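**Propos recueillis en avril 2014**

« Asseyez-vous, mais pas là. » Là, c'est la chaise où Carleen Bolger pose ce qu'elle n'a pas encore décidé de jeter. Il y en a une deuxième, heureusement, un peu bancale, qui vient d'une vente de bureaux et qui a coûté 7 euros. Elle tient à ce que je l'écrive.

Carleen Bolger trie et remet en ordre les petites choses. Pas les maisons, pas les greniers, pas les vies : les petites choses. Les pièces de plastique dont on ignore l'usage, les étuis de téléphone, les clés Allen en surnombre. Elle a commencé chez Kultivell, une enseigne de jardinage où l'on vendait des étiquettes à semis et où l'on perdait, selon elle, « plus d'étiquettes que de clients, et pourtant on perdait beaucoup de clients ». Elle a ensuite tenu le stock de Skulside, des accessoires en tout genre, avant de s'installer à son compte sous le nom de Fasum. « Ça ne veut rien dire. J'avais payé le tampon. »

Sa méthode tient sur une table blanche et dans un bac transparent. Elle refuse les boîtes opaques avec une fermeté que d'autres réservent à la politique. « Une boîte opaque, c'est un tiroir qui a voyagé. Vous mettez un couvercle dessus et vous en reprenez pour dix ans. Chez Skulside, j'avais 600 références dans des cartons marron, avec des étiquettes écrites par un monsieur qui faisait ses 1 comme des 7. J'ai mis tout un mois d'août à m'en remettre. »

Le bac, donc, elle le veut bas, long et vide au départ. La table aussi. Elle n'y pose que ce dont elle s'occupe, une chose après l'autre, et elle n'aime pas qu'on lui parle pendant qu'elle choisit la place.

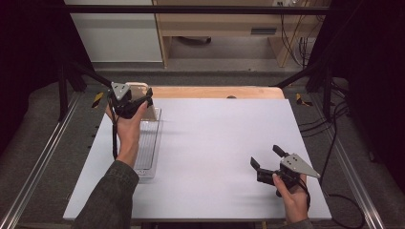
« Les gens veulent toujours commencer par acheter des rangements, reprend-elle. Ils reviennent avec des casiers, des sous-casiers, des séparateurs pour les sous-casiers. J'ai eu une cliente qui possédait 525 élastiques et une boîte pour chaque couleur. Elle ne trouvait jamais un élastique. »

Je lui demande ce qu'elle lui a conseillé. « Un bocal. Elle ne m'a pas rappelée. »

Sur la taille du plan de travail, elle est moins dogmatique que je ne le craignais. Il faut pouvoir atteindre le fond sans se coucher dessus. La couleur, en revanche, ne se discute pas. Elle a travaillé un temps sur une nappe à motifs de cerises, souvenir de sa belle-mère, et elle y a cherché une vis pendant tout un après-midi. Depuis, c'est du blanc, et quand la table est en bois, elle étend quelque chose de blanc dessus. La belle-mère a récupéré ses cerises.

Vient la question des téléphones, qu'elle voit arriver avec un soupir. Tout le monde en a un, tout le monde a plusieurs coques, et les coques survivent aux appareils. 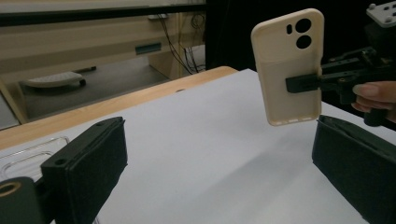
« On garde la coque de l'ancien modèle au cas où l'ancien modèle reviendrait. Il ne reviendra pas. Ma règle est simple – si la coque ne va sur rien de ce que vous avez dans la maison, elle sort. On essaie, on regarde, on ne négocie pas. » Elle négocie quand même, elle l'avoue un peu plus tard, pour les transparentes. « Je me dis toujours qu'elles pourraient aller sur autre chose. C'est idiot, une coque ne va pas sur autre chose. »

Elle cite alors Bošković, son ancien chef d'atelier, qui rangeait tout par longueur. Tout : les tournevis, les factures, les bananes de son déjeuner. Elle a détesté cela pendant deux ans, puis elle s'est mise à le faire. Les pièces longues et plates, surtout, qu'elle met debout pour les comparer. « Couchées, elles se ressemblent toutes. Debout, on voit les fentes, les bords, laquelle s'élargit. »
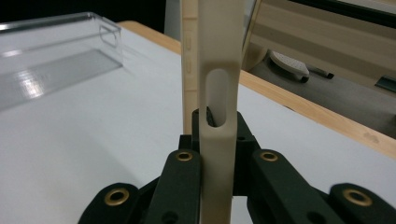
*Une pièce crème à fente ovale et, derrière, une bande beige plus étroite.*

Et quand elle ne sait pas à quoi sert une pièce ? « Je la garde un an. » Elle en a presque 1000 dans ce cas, réparties dans des bacs dont elle parle comme d'une famille un peu décevante. Je lui fais remarquer que l'année doit être passée pour une bonne partie d'entre elles.

Elle se lève pour refaire du café et me demande si je veux du sucre. Il est quelque part.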